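レッキー色彩計測株式会社 色彩評価試験 参加者募集要項(室内塗装色の見え方に関する評価)

1. 募集の概要

当社色彩評価室では、室内用塗料の色名と許容色差の改訂作業にあたり、目視評価に参加する方を募集します。対象は低彩度の赤みを帯びた褐色系で、従来の色票集では色名の割り当てが粗く、発注者と施工者の間で解釈が分かれやすい領域です。評価結果は統計処理のうえ、塗料メーカーのノルダーレ向け色票集の次期改訂版に反映します。

募集人数は45名です。専門知識や塗装の経験は問いません。なお、評価者の経験差による影響を調べるため、塗装、印刷、染色、内装設計のいずれかに従事した経験のある方は、応募書類にその旨を記入してください。経験の有無が選考上の優劣になることはありません。

2. 試験の内容

試験は二つの課題で構成します。

課題A(色差判定)では、並べて提示された二つの色面を比較し、差の有無と程度を五段階で回答します。提示順序は参加者ごとに無作為化します。判定に迷った場合も回答を保留することはできません。直感に従って一つを選んでください。

課題B(色名記述)では、一つの色面に対し、自分の言葉で色名をつけます。「茶色」「ココア色」のような一般的な語でも、「少し紫に寄った土の色」のような句でもかまいません。慣用色名の知識を測る課題ではありません。同じ語を複数の色面に用いることも認めます。

提示する色面は、塗装試験片とモニター上の計算画像の二種類です。両課題を合わせた提示回数は、一人あたり300回です。回答はすべて手元の端末で入力します。

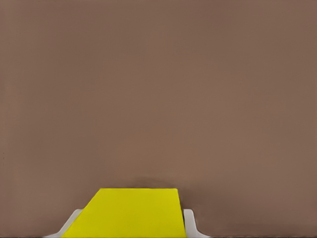

図1 赤みのくすんだ褐色の面(計算画像)。中ほどにわずかな濃淡がある。

濃淡をもつ色面の評価では、面全体としての印象を回答してください。最も明るい部分や最も暗い部分だけを取り出して判定すると、均一な色面との比較が成立しません。この点は試験前の説明で練習用の試料を用いて確認します。

3. 試験環境

塗装試験片の評価は標準光源装置内で行います。観察背景は無彩色の灰色とし、観察距離と観察角度は顎台で固定します。モニター評価は暗室で行い、開始前に順応時間を設けます。順応時間中は携帯端末の使用を控えてください。

室内は空調により一定の温度に保ちますが、暗室では長く座った姿勢が続くため、体温調節のしやすい服装を推奨します。彩度の高い上衣は試料への反射の原因となるため、当日は貸与する灰色の上着を着用していただきます。

4. 応募資格

次の条件をすべて満たす方を対象とします。

・応募時点で満18歳以上であること
・矯正視力を含め、両眼で日常の読み書きに支障がないこと
・当社が実施する色覚検査を受けることに同意すること
・日本語による説明と質問紙の内容を理解できること
・指定する2日間の両日に参加できること

色付きレンズの眼鏡および着色コンタクトレンズを使用したままの参加はできません。無色の眼鏡、無色のコンタクトレンズは使用可能です。光刺激による発作の既往がある方、白内障手術後の経過観察中の方は、応募前に担当者へ相談してください。

色覚検査の結果が課題Aの条件に合わない場合は、課題Bのみへの参加をお願いすることがあります。この場合も謝礼の額は変わりません。

5. 日程および場所

試験は4月に実施します。具体的な日時は、採用通知の際に候補を提示し、調整のうえ決定します。初日に説明、色覚検査、課題Aを行い、2日目に課題Bと質問紙への回答を行います。両日とも途中に休憩を挟みます。休憩時間は延長できますが、課題の途中での退室は当該区分のやり直しとなります。

会場は当社シルベルグ試験所、色彩評価室です。最寄りのバス停留所はルルトホルム北口です。駐車場の台数に限りがあるため、車での来場を希望する方は事前に申し出てください。

6. 謝礼および交通費

謝礼は1時間あたり2855円とし、説明、検査、順応および休憩の時間も算定に含めます。支払いは2日目の終了後、指定口座への振込で行います。交通費は公共交通機関の実費を別途支給します。

参加者の都合で中止した場合は、中止時点までの時間に応じた額を支払います。装置の不具合など当社側の事情で中止した場合は、予定時間の全額を支払います。

7. 個人情報および回答データの取り扱い

氏名、連絡先、振込先は謝礼の支払いと日程連絡にのみ使用します。回答データは参加者番号で管理し、氏名との対応表は別に保管します。対応表は支払い完了後に廃棄するため、廃棄後は個別の回答データの削除に応じられません。削除を希望する方は、2日目の終了時までに申し出てください。

色覚検査の結果は本人にのみ伝えます。この検査は試験条件を確認するためのものであり、医学的な診断に代わるものではありません。課題Bで記述された色名は、個人を特定できない形で報告書に引用することがあります。

8. 応募方法

次の事項を記載した書面を、郵送または当社受付への持参により提出してください。書式は自由です。

・氏名、年齢、連絡先
・眼鏡またはコンタクトレンズの使用の有無
・塗装、印刷、染色、内装設計の従事経験の有無と年数
・参加可能な曜日と時間帯
・車での来場希望の有無

応募締切は2019年11月17日(日)必着です。応募者多数の場合は、年齢層と経験の有無の構成を考慮して選考します。結果は採否にかかわらず書面で通知します。提出書類は返却しません。

9. 担当

試験責任者 アグネス・テナント(色彩評価室)
応募受付および日程調整 サルマ・アラウイ
試料および測色に関する問い合わせ ブラム・バールト

試料の配合、測色値、および改訂前の色票との対応については、回答への影響を避けるため、試験の全日程が終了するまで開示しません。終了後に希望する参加者には、結果の概要を送付します。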